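Jerndale Astronomy & Outdoor Light Board > Sky Safety > Green pointers at public star nights

Page 2 of 4

yurt_dweller
So what did the club decide on pointers for the February night? Last I heard it was one pointer, one person holding it, everyone else leaves theirs in the car. Then I get the flyer and its "bring your own". Which is it?

skyhook
Flyer is the old one. Somebody reprinted it. One pointer per group, two groups.

Tallow
Still two too many if you ask me. We're right under the approach to Jerndale on the west side of the field. Planes come over low and slow with the gear down. I would not want a green beam anywhere near that.

oldfinder
Nobody is aiming at planes. You point at a star for a few seconds and you switch it off. Been doing it for years.

Tallow
You don't have to aim at it. Beam goes on for miles past your star. At a distance it isn't a dot anymore, it's a wide smear, and it lights up the whole windshield. Guy in the cockpit loses his night vision right when he needs the runway.

oldfinder
From a 5 mW pointer? Come on.

kestrel_b
If it is 5. I put two of mine on a meter at work. Both had the 5 mW sticker. One was fine. The other read way over, I didn't beleive it and ran it again. Same. Cheap green ones can also leak infrared if the filter is missing, and you can't see that part at all.

oldfinder
Which brand?

kestrel_b
The bad one was a Brindis. No idea if they're all like that, I only had the one.

skyhook
I have a Brindis and its dim as anything in the cold. Hardly makes it past the treetops.

kestrel_b
Cold does that to green ones. Warm it up in your pocket and try again. Dim outside doesn't mean low power indoors.

yurt_dweller
ok but what's the actual rule. Do we need to call anybody?

Tallow
Shining one at an aircraft is a federal crime in the US, that part's easy. For a planned outdoor event it depends what you're running. A real show laser is a whole different pile of paperwork. For hand pointers I'd at least have a spotter, someone with no scope and no phone who just watches the sky and yells off.

skyhook
Spotter is fine by me. I'll do the early shift.

moth928
Or skip lasers?? We use a bright flashlight with a narrow beam at the Skurnorow meetups. On a slightly hazy night it works ok. Dry clear night not so much.

oldfinder
So it doesn't work on the nights you want to observe.

moth928
Works well enough to show people where Orion is. They're not measuring it

Tallow
+1 flashlight. Or a printed chart, and talk.

kestrel_b
Off topic but related: found a stash of plastic plates for the snack table. Same kind as last time, can someone say if we want these or paper.
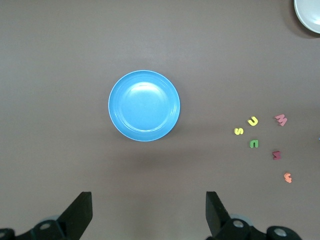
the blue one

yurt_dweller
Those are good. Paper blows away.

oldfinder
Fine, on topic again. I'll agree to a spotter. I won't agree to no pointer, the kids can't follow a chart in the dark.

Tallow
Then keep it away from the west half of the sky. And out of kids' hands, same as the scopes with no solar filter.

skyhook
Agreed on both. Can we get the flyer pulled before it goes out again? I dont have the login.

yurt_dweller
I do. Taking "bring your own" off tonight. Putting "leave pointers at home" in its place, bigger.

oldfinder
Not bigger.

yurt_dweller
Same size then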